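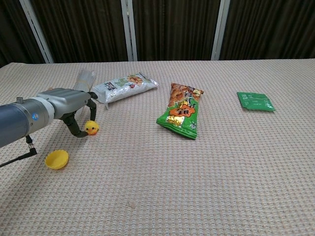 Come and argue with us about a table full of junk

Hi! I'm Elif Naz Akgül, I run the manipulation side of things at Stendus, and I'm looking for 30 people to help out with a study in August. You don't need to know anything about robots. In fact it's a bit better if you don't, as people who do tend to start giving the arm advice.

What we're studying

The project is called Kalis. We want to know how a robot arm should choose what to pick up when there's a mess of small things in front of it – snack bags, lids, toys, sachets, crumpled plastic, whatever you'd find on a kitchen table after a long weekend with the cousins. Most of the work in this area treats picking order as a geometry problem. The arm goes for the thing it's most confident about, then the next one, and so on down the line.

We tried something different in our pilot. We asked people to tell us what order they'd clear the table in, and trained a ranking model on their answers. It's a small model and a fairly plain method (pairwise comparisons, if you're into that sort of thing). We've got 2869 comparisons from the pilot so far, and the arm using the ranking dropped fewer things than the arm going by confidence alone. I was pretty chuffed with that! But there were only a handful of people behind those answers, and most of them were my workmates, who all stack a dishwasher the same way. So I don't trust it yet, and I'd like a much wider bunch of opinions before we write it up.

The soft stuff is where it gets interesting. Chip bags crinkle and slide, clear plastic is hard for the cameras to make sense of, and anything flat on a cloth is a right pain for two fingers to get under. People seem to know which of those to leave till later without thinking about it, and I'd love to find out whether they agree with each other.

What you'd be doing

There are 2 sessions, both at our lab in the old Koutsoukos building, up the ramp and past the bike racks. In the first one you'll sit at a screen and look at pairs of objects on a table, and pick which one you'd grab first. You'll do that a lot of times. It gets a bit hypnotic, so there are breaks, and there's decent tea.

In the second session you'll watch the arm clear a real table and press a button whenever you think it's making a poor choice. You can tell us why as well – we record the audio (not video of you) and I do read every transcript. You won't be asked to touch the arm or stand inside the marked area.

Each session runs for an hour and a bit. Start times are 9:30 am, 1 pm and 5:30 pm, and you can mix and match.

Who we're after

Anyone 18 or over who can see a computer screen comfortably, with glasses or contacts if you wear them. We'd especially like to hear from left-handed people and from anyone who has arthritis, a tremor or weaker grip, because the pilot had none of you in it and I reckon your ordering might look quite different. If you've worked on the Jevum gripper study with us before, sorry, you'll have to sit this one out.

What you get

A $33 grocery voucher for each session, handed to you on the day. If you come to the first and decide the second isn't for you, you still keep the first voucher and you don't have to give a reason. Parking is free after 5 pm, otherwise please take the bus if you can.

How to sign up

Fill in the short form at the front desk or on the Kalis page of the Stendus website, and put down a couple of times that suit you. I'll write back myself, usually within a few days. If you need step-free access, a bigger screen or someone with you, just say so on the form and we'll have it organised before you arrive.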